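Chapter 6
Evidence and Expert Opinion in the Trial Courts 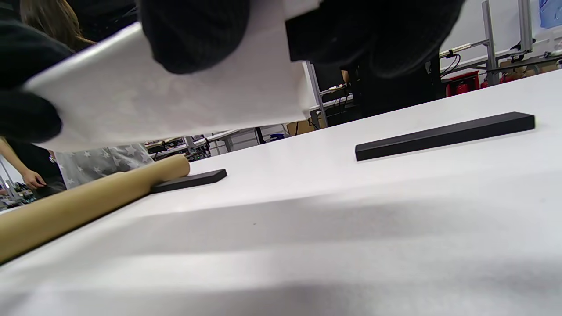

Figure 6.1 Two black bars and a cardboard tube on a white table.

A court seldom has direct knowledge of the matters it must decide. It depends on what the parties place before it, and the rules of evidence determine what may be placed there, in what form, and by whom. Chapter 5 dealt with the witness who reports what he or she saw or heard. The present chapter turns to physical exhibits and to the witness who is asked for an opinion.

As a general rule, a witness may state facts but may not draw conclusions from them. The expert witness is the main exception. A court may receive the opinion of a person whose training or experience goes beyond that of the ordinary juror, provided that the opinion will help decide a question in dispute. The judge rules on whether the witness is qualified. The weight of the opinion is a separate question, and it belongs to the jury or, in a bench trial, to the judge sitting alone.

Consider a dispute between Peltar, a supplier of building parts, and the owner of a warehouse in Kistwood. A storage rack fell in May, and 165 cartons of goods were lost. The owner claimed that the rack had been poorly made. Peltar replied that it had been loaded beyond its stated limit. Each side called an engineer. The two engineers had examined the same broken parts and had taken the same measurements, yet they reached opposite conclusions. The trial lasted nine days, and over half of that time was given to their testimony.

The case raises several questions that will return throughout the chapter. Who had custody of the broken parts between the accident and the trial, and was each transfer recorded? Could the court have appointed an engineer of its own? May a judge reject an opinion that no other witness has contradicted?

Courts have not answered these questions in the same way. In Bodholm, a party must disclose an expert's written report before trial, and an opinion left out of the report is usually excluded. The Heo district court allows later disclosure when the other side has been given fair time to respond. The rules described in this chapter are those in force on 1 September 2022.

Section 6.1 covers the marking and admission of exhibits. Section 6.2 explains chain of custody. Section 6.3 considers the qualifications of experts, and Section 6.4 the duties an expert owes to the court. Review problems and a list of key terms follow Section 6.4.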